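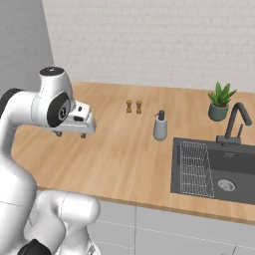

Render, arm over the kitchen counter, fingers open.

November 2022
Posted by the Nelby workshop
Filed under: Field Notes, Water & Solar

Okay, pump notes before I forget everything. I spent the morning with the Sandora controller on the bench supply, trying to find out why it kept tripping on low input back in April, when we had it hooked up to the panels at Prarkodholm. Short version: the low-voltage cutoff was set way too high! The thing was dropping out every time a cloud went by, then sitting through its whole restart delay before it would try again (9 minutes, no wonder the tank never filled).

I brought the cutoff down a step at a time and ran the pump in the blue barrel. At 22 volts it runs happily, a little slow but steady. I left it there and wrote the old setting on masking tape inside the lid, so please don't peel that off.

The float switch is another story. It's wired normally closed and the drawing says normally open. I changed the drawing. If whoever packs the crate for the village trip could print the new one, great, because the old copy is still floating around in the red binder.
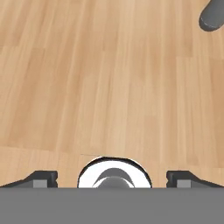 Render, looking down on the floorboards.

After lunch I did the cable. We have 200 feet of the submersible stuff left on the spool, and the Hakim well needs most of it once you count the run from the wellhead to the panel frame. I'd like a spare length for splicing practice – last time the heat-shrink went on crooked and I had to cut it off and start over. Also I really want the bigger crimper, the small one chews up the connectors.

Still to do: all 12 panel clamps need new bolts (stainless this time, please), and the check valve is weeping a bit at the threads. I put more tape on it and left it under pressure with a paper towel underneath. Will look at it in the morning.

Oh, and the hose barb on the outlet is the wrong size for the tank fitting. Adapter is on the shopping list.

Get new Field Notes by email. Enter your address to subscribe.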